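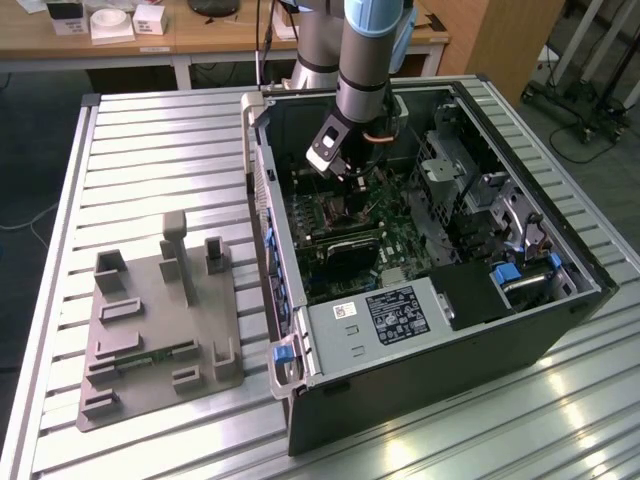

An open desktop tower on the worktable.

Prosley Pulp Archive: Frequently Asked Questions

What is the Prosley Pulp Archive?

A collection of men's adventure magazines, true crime monthlies, confession titles and other things your grandfather kept under the spare bed. We buy them, catalogue them, scan what we are allowed to scan and let people come and read the rest. The site has been going since October and the boxes have been going a good deal longer.

Who runs it?

Yurii Dmytriv looks after the scanning and the website. Unathi Mahlangu does the cataloguing, answers the post and has final say on whether a cover painting shows a weasel or an otter. This matters more than you would think.

How many magazines do you have?

257 catalogued issues at present. There is also an uncatalogued heap, which we prefer not to discuss.

Do you only collect American titles?

No, though they take up most of the shelves. We also have a long box of British digests, several of them printed on paper you could strain soup through, and a run of Stellside Stories, a northern monthly that promised "peril on every page" and managed it on most of them.

Are the stories true?

Some of them say so on the cover, in very large type. A man who wrote as "Captain Guvis" claimed in Stellside Stories to have escaped from prison camps in two different hemispheres during the same fortnight. We file him under fiction. Where a piece can be checked against newspapers or service records, Unathi adds a note to the catalogue entry.

Who painted the covers?

Often we don't know. Signatures got trimmed, painted over or hidden behind the price, and publishers used the same painting again with a different headline whenever money was short, so a flood in March could be a shipwreck by August. If you recognise an artist's hand, please write in and tell us what makes you think so. "It just looks like him" has been tried.

Can I read whole issues online?

You can read the ones that are out of copyright or that we have permission to share. For everything else you get the cover, the contents page and a summary. The summaries are ours, so blame us if the plot makes no sense, although do check the original first.

Why do the pages look so yellow?

They are yellow. We don't bleach the scans to white, partly out of principle and partly from having seen what it does to the flesh tones on a colour cover. There is a black-and-white reading version of most stories if you find the tea-coloured ones hard going.

Can I use a cover on my blog, book or T-shirt?

Covers in the out-of-copyright section are free to use, and a credit to the archive would be nice. For anything else you need to find whoever holds the rights, who may be an estate, a defunct company or a shrug. We can tell you what we know about the publisher. We can't give permission for things that aren't ours, however good the T-shirt.

I've found a box of these in a loft. Are they worth anything?

Possibly. Condition counts for a lot, and lofts are not kind. Look for complete copies with both covers and no coupons cut out (the body-building advert on the inside back page is the usual casualty). We don't do valuations, but send a list of titles and dates and we'll say whether we'd like them. Please don't post the box first and ask afterwards.

How should I store my own copies?

Flat or upright with support, in acid-free bags, somewhere cool and dry. Take out rusty staples only if you know what you're doing. Keep sticky tape in another room — ideally another house.

Can I visit?

Yes, on Wednesday afternoons from 2, by appointment. The reading room is up the stairs at 76 Skoryk Yard and seats very few people in any comfort. Pencils only. You may photograph pages for your own research without flash.

I've spotted a mistake in the catalogue.

Quite likely. Send the catalogue number and the correction. If it concerns the issue with the giant crabs, we know they are lobsters in the story and crabs on the cover. So is the original.

How long will you take to reply?

A few days as a rule. Requests for copies of particular articles can take up to 60 days, depending on whether the magazine in question is on a shelf or in the heap.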